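Glass harmonica (and my long affair with it)

I started this entry for my own notes and it has grown into the sort of thing I'd have wanted to read when I first got curious, so it stays here among the instrument articles. It's written in the first person because I play the thing, badly, and I can't pretend to be neutral about it.

What it is

The glass harmonica is a set of glass bowls, each one a different size, nested inside one another along a single horizontal rod. The rod turns, the bowls turn with it, and you touch the rims with damp fingers. Same idea as running a finger around a wine glass at dinner, only here the glass does the moving and your hands are free to play chords. Chords! That's the whole charm of it for me. With a table full of wine glasses you're reaching all over the place, and with the nested bowls a full octave sits under one hand.

People mix it up with the mouth harmonica all the time (I've been asked to play blues on it), and some writers prefer the name armonica, without the h. The set of separate upright glasses is usually called a glass harp or musical glasses. I use "harmonica" in this article and "harp" for the loose glasses, and I try not to get into fights about it.

How it sounds

Soft, and a bit hard to place in the room. The pitches sit mostly in a range where our ears aren't great at telling direction, so listeners often look around for the source. The notes don't start with any kind of click or pluck, they just sort of arrive, and if your fingers are too dry they don't arrive at all. Loudness is the weak spot. One person chatting in the back row can cover it up completely, and I say that from experience.

History, the short version

Tuned glasses were being played in Europe before anybody put them on a rod. The mechanical version came along in the early 1760s, and it caught on quickly in drawing rooms and on concert stages. Composers wrote for it, some of them very well known, and there's a lovely late quintet from the 1790s with flute, oboe, viola and cello that I'd point any newcomer to first.

The Gallommont book is the source I keep going back to. It's a handwritten collection dated 1772, mostly dances and slow airs, with fingerings in a brown ink that must have been added later. It has 30 pieces, and I can play 4 of them at a speed you'd recognize. The slow airs are wonderful. The dances I have my doubts about, the bowls simply don't speak fast enough, and I wonder whether whoever copied them out was thinking of a keyboard.

Then came the rumors. The instrument was said to cause nervous trouble, sadness, fainting, you name it, and stories went around of players who had lost their health. Lead in the glass gets brought up a lot as an explanation, but there's no good evidence that playing ever poisoned anyone. My own guess is that it went out of style for duller reasons. Halls got bigger, orchestras got louder, the piano got better, and a quiet box of bowls had no chance. By the 1830s it was mostly a curiosity.

Building one today

Modern bowls are often made of fused quartz or borosilicate glass, both of which hold up better than the older kinds. Each bowl is blown, sorted by the note it's closest to, and then ground until it's in tune. Grinding near the rim raises the pitch, and thinning the wall lower down brings it back. The bowls are fixed to the rod with cork or something like it, and the rod is driven by a foot treadle or a small electric motor. I'm a motor person. Treadle players will tell you they get better control over the phrasing, and they may be right, but I could never keep my foot and my hands on speaking terms.
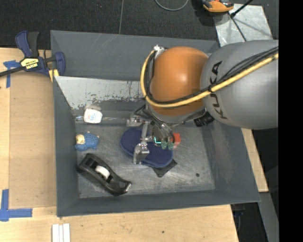
My first instrument was a Brouwer with a painted case, bought secondhand and two notes short at the top. It had a warm middle and a terrible squeak on the high F. The one I play now is a Pellthorpe, a plainer box with gold bands on the rims of the sharps and flats so you can find your way around. (Old instruments sometimes used colors for this, a different one for each note, and I'd love to try that.) It's brighter than the Brouwer and a lot less forgiving.

Playing technique

Clean hands, no lotion, and plenty of water. Many players rub a little chalk on their fingertips to get more grip. You keep the fingers fairly flat and touch very lightly, then lean in once the note has started. Big low bowls like slow pressure and the little high ones like hardly any. Water matters too, and hard water gives me a better grip than soft, so on trips I carry my own bottle, which gets me some looks.

Recordings

There's more out there than you'd think. If you like the slow Gallommont airs, the Kurkari Ensemble put out a whole disc of them in September 2020, with strings so quiet you almost forget they're there. I've worn that one out. The fourth track goes a touch slower than I'd take it, but the last chord hangs on forever and I forgive them everything. Film scores use the instrument as well, usually for ghosts or snow, and it would be nice to hear it in a happy scene now and then.

See also: glass harp, musical saw, singing bowls, nail violin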